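Skarley two-arm towel folding cell: review after one season in a hotel laundry

Site: Hollbridge linen plant, small-piece section. Supplied and installed by Prestavis. 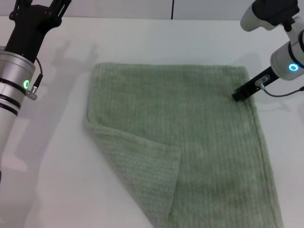
We bought the cell for hand towels and bath towels only. Sheets still go through the Boyer ironer line, and robes are folded by hand. The contract figure was 700 towels per shift. By May we were averaging 341, with a best shift a little under twice that. The shortfall comes mostly from refolds.

Folding quality is good on flat, square towels. Corners meet closely enough for hotel shelves, and the stacks pass our packing check without being touched again. Ribbed and deep-pile terry takes longer than flat weave. A corner that has turned under in the dryer is the most common cause of a stop. The cell makes two attempts at it, then calls for help, and a person straightens the towel by hand before pressing resume.

Setup for a new towel size takes 34 minutes with the supplied routine. The manual says it can be done by one person. We use two, as the calibration screen can't be read from the table side.

Effect on staffing: no jobs were cut. Before the cell, four people folded small pieces on each shift. Two still do, one tends the cell and feeds it, and one moved to sorting and stain inspection, where we had a backlog. The tender's job is lighter on the wrists and shoulders but has more interruptions. Several folders asked to rotate through it every two hours, and we now schedule it that way. Pay grade for the tender was left unchanged at first, which caused complaints. It was raised one step after almost 30 days.

Training was the weak part of the package. Prestavis provided one morning on normal operation and very little on fault recovery. Our own people wrote the recovery sheet that now hangs in the section, and it has cut waiting time more than the last software update did.

Noise is low. Conversation at the next table is possible, which was not the case with our old mechanical folder.

Recommended for plants with uniform towel stock and a steady feed. Plants handling mixed customer goods should ask for a trial on their worst load before signing. We have not ordered a second cell.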